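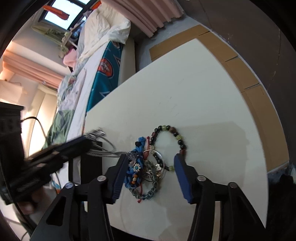
Bracelet and keychain bundle on the white table, before untangling.

Search the notebook

Narkstead bench log - July, entry 23

Started 9:40 on the mixed bundle from the Abernathy box. Task is to separate the pieces, note the stringing on each, and decide what gets restrung and what goes back as is.

Pieces identified before pulling anything apart:

- beaded bracelet, round beads in black, dark red-brown and pale green
- blue braided cord bracelet with a small white and blue flower charm
- clear glass-bead bracelet, low in the pile
- thin red string, one length dangling; other end not traced yet
- silver metal ring near the middle
- coil of thin silver wire cables, splayed out on the table

The wire cables are the main problem. They are springy and run into the bundle, so any pull on the coil tightens everything else. Procedure used: hold the coil flat with one hand, work the ring free first, then back the red string out along its own path. Do not pull the string from the loose end. It saws against the braid and raises fuzz, see notes on the Clustovow lot.

Ring out at 9:52. Red string out at 10:15, no knots, two kinks. Length 570 mm laid straight without tension. Kept with the blue cord for now, as the color does not match any other stringing in the box.

Glass-bead bracelet came away once the string was gone. Elastic is slack but holding. Weight 23 g on the small scale. Restring.

Beaded bracelet (black, red-brown, green) holds its loop shape well and stands up by itself, so the core is stiffer than elastic. Inside circumference 158 mm. No restringing. Wiped with a barely damp cloth and laid on the towel.

Blue braid: flower charm sits on a jump ring with a small gap. Closed with two pliers, twisting sideways. Braid itself is fine.

Wire cables recoiled and tied at two points with cotton thread. Bagged separately, Grernix tray, slot 606. They should never have been stored with the beads - same note as last time.

Open items: 0.8 mm elastic is nearly out. The keychains still need their split rings checked for rust. Stopped 11:30.

2 comments | 0 shares

Narkstead Bench Notes | Contact | Back to top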